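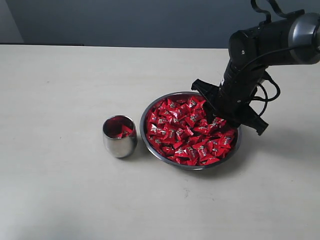 Red candies, big bowl, little cup

I have been wanting to do a proper candy table for our December open house on Ludgate, and I'm so happy with the start of it! Steel and shiny red wrappers were made for each other. I bought 400 candies from Harudel (yes, 400) and spent a very cheerful evening planning who gets what. 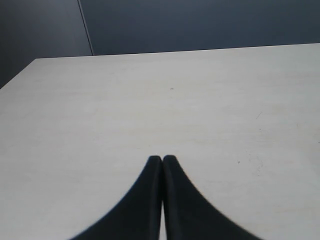

Pale tabletop, blue-gray wall

I love that cool wall color with all the red. The plan is 16 little cups, one per guest, with the big bowl staying out for seconds, and I already know I'll be the one going back for seconds.

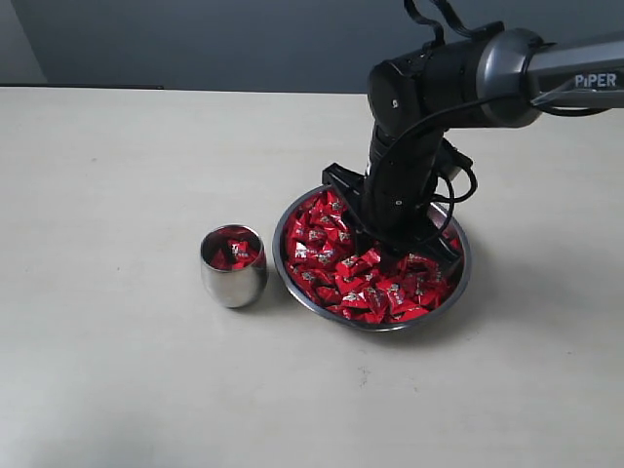
How far ahead can you set out wrapped candy?
Two days is fine in a cool room, as long as the sun doesn't hit it.

Next I want paper name tags from Plisberg, the cream ones with the rough edges, tied on with thin string.

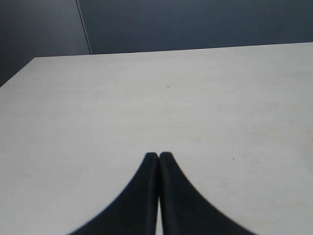 I might add a sprig of something green too, if the store still has any by then. Rosemary would smell so good!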